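Section 4. Setting up the Duton 518 blood pressure monitor at home

Revised March 29, 2019, for people on the Stestbridge home readings program. It replaces the leaflet that came in the box, which promises "clinic accuracy in seconds." We would treat that line with some caution. A home monitor gives useful numbers if the cuff fits and you sit still, and bad ones very quickly if you don't.

Before you start

You need the monitor, the cuff and its air hose, four AA batteries, a tape measure you can wrap around your arm, and a chair with a back. The Drorkent phone app is optional. See 4.4 before you bother with it.

4.1 Batteries and clock

1. Slide off the cover underneath and put in the batteries. The 518 will accept rechargeable ones, but the low battery symbol comes on late with them and the pump may stall halfway.
2. Hold down SET until the year flashes. Use the + button to change it, then press SET to move on to the month, day and time.
3. Check the date again after you finish. The year list only runs to 2028, and if you press once too often it jumps back to the start without any warning.

Note: Taking the batteries out clears the clock. It is supposed to leave the stored readings alone. Several people have told us otherwise, so write them down first.

4.2 Choosing and fitting the cuff

The box says "one size fits most adults." Measure anyway. A cuff that is too small tends to read high, and a person can end up worrying over numbers that belong to the cuff.

1. Measure around your bare upper arm, halfway between shoulder and elbow.
2. Compare the result with the range printed on the inside of the cuff. If you fall outside it, stop here and ask the program desk for a Valtonen cuff in your size. The connector is the same.
3. Push the hose plug into the left side of the monitor until it stops. A half-seated plug gives error E2.
4. Wrap the cuff around your bare arm, a little above the bend of the elbow, with the hose running down the inside. You should be able to slip two fingers underneath.

Caution: Do not use the cuff on an arm with a drip, a dialysis shunt, or a wound. If you have had surgery on one side and aren't sure which arm is allowed, ask your nurse before the first reading.

4.3 Taking a reading

1. Skip coffee, smoking and exercise for half an hour beforehand. Use the bathroom.
2. Sit with your back supported, feet flat and legs uncrossed. Rest your arm on a table so the cuff is level with your heart.
3. Sit quietly for five minutes. The leaflet says one minute is enough. We don't believe it, and your first number probably won't either.
4. Press START. Don't talk, and don't watch the display if it makes you tense.
5. Wait one minute and take a second reading. Write both down, top number, bottom number and pulse, with the time.

Do this morning and evening for the days marked on your sheet. Please don't leave out the readings you dislike.

The smiley face beside the result is the maker's idea of encouragement. It knows nothing about your age, your medicines or your history. Ignore it.

Caution: Never start, stop or change a medicine on the strength of this monitor alone. If you have chest pain, trouble breathing, weakness on one side or trouble speaking, call 911. Do not sit down to take another reading first.

4.4 The Drorkent app

1. Turn on Bluetooth and open the app before you press anything on the monitor.
2. Hold MEM until the wireless symbol blinks, then choose "518" from the list.
3. When it asks for your contacts and location, say no. It works fine without them, whatever the pop-up claims.

The app also offers a "heart age" score. We have asked how it is worked out and are still waiting for an answer that explains anything. Your nurse will not be using it.

Note: The monitor holds 500 readings and then writes over the oldest. Paper does not have this problem.

4.5 Checking it against the clinic

Bring the monitor and your own cuff to your first visit, and again in September. The check takes 15 minutes. A small gap between the two machines is normal. If the gap is large, the nurse will repeat the test before deciding which one to doubt.
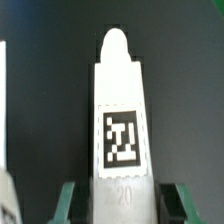 Leave your batteries in for the trip, and bring the sheet even if it has blanks on it.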